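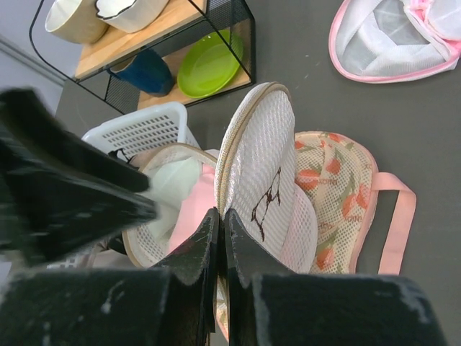
Tanveer Kazmi
Textile care technician, Nititz

Mesh laundry bags, a short thread. I've been sorting delicates into them since September and have opinions on loading.

1/ Mesh size matters more than shape. Fine grid for anything with elastic or thin straps. Coarse mesh lets hooks through.

2/ Bound rims wear first. Check the stitching where the binding meets the zip.

3/ One layer of colour per bag if you can. Pale green and pink will share at 30 degrees. Red gets its own.

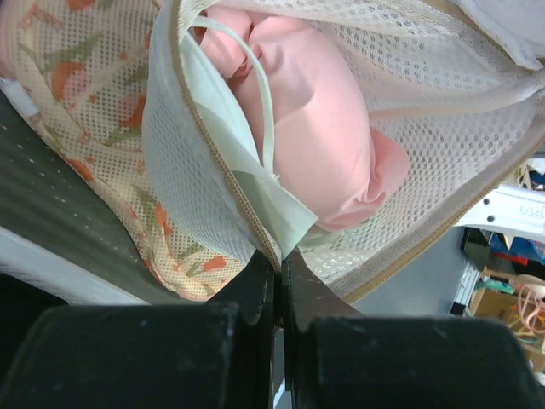
4/ Fill to half, then close the zip all the way. A slider left short will creep open during the spin.

5/ Tuck elastic loops in before zipping. Trim frayed thread ends, don't pull them.

6/ My limit is 480 g of dry fabric per bag. At 605 g the middle came out with detergent still in it.

7/ Spin: 600 for synthetics, lower for lace. The Drason at work runs fast on its gentle setting, so I set it by hand.

8/ Dry the bags open, off the radiator. Heat curls the zip tape.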